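Badunora stacking crates: blue, big and a bit too pleased with themselves
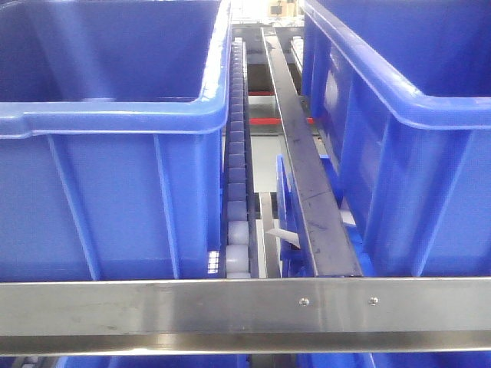 Védís Frandsen

September 13, 2020

I was not looking for new crates. We had grey ones from Clirolham which had done the job for years, and my feeling about plastic boxes is that once you own enough of them you should stop. But Jirayu Klinhom, who does our buying, got a price on the Badunora range and ordered 40 in August, so I have had to form an opinion.

The sales sheet calls them "engineered for flow". They are crates. They are large, they are very blue and they have ribs moulded into the outer walls, one broad and one narrower on the side you see most. The ribs are meant to stop the walls bowing when the thing is full. Mine still bow a little with a heavy load in, though less than the old ones did, and I'll give them that.

The rim is the best part. It is thick and rounded, so you can get your hands under it without it biting into your fingers, and I have lifted enough thin-edged boxes to care about that. It has a price. A fat rim takes up room, and with two crates abreast and the rollers running down the gap between them there is not much space left for a hand. If your lanes are tight, measure across the rim and not across the base. The sheet only gives the base. I rang to ask for the other figure and was told someone would get back to me.

On the rollers themselves they run well enough. The base is flat where it needs to be and I have had only 3 stick, all of them at the same join, so I blame the join. They do knock against the divider bar if they go in crooked. Ours had scuffs on it already and I can't say the crates have made it worse.

I don't care for the small square openings low down in the wall. Fine for airflow, I suppose, or for hosing out, but anything small finds its way through. We lost a good many washers before somebody lined the bottoms with card. Vamis do a solid-walled one that would have saved the bother, although it costs more and the lids are dreadful.

The shine is a nuisance as well. Under strip lights the ribs and rim throw back a glare, and a paper label stuck across a rib starts lifting by the end of the week. Put it on a flat bit of wall.

As for the claim of 3,000 trips before replacement – ask me again in 7 years. Seven out of ten for now, and I'd have kept the grey ones. Jirayu says the Mahawong depot wants a set too. They can borrow two of ours first.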